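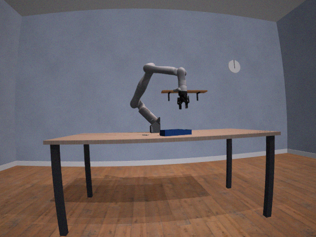
Pale wood top, dark charcoal legs.

I've sold the Dramel floor wax at Prosbridge for ages and I still use it at home (my hallway gets a fresh coat every July!). One tin covers 70 square feet, dries in 6 hours, and smells faintly of oranges. Go thin, buff, then go thin again – thick coats stay tacky and you'll be cursing me.
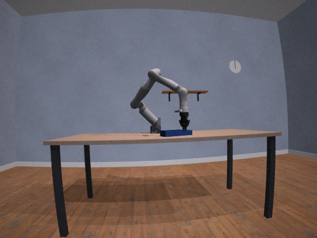 Kausar Kiani wrote in that two thin coats held up fine in her kitchen, but she'd want a bigger tin. Fair enough, Kausar! The large one is coming, item 905.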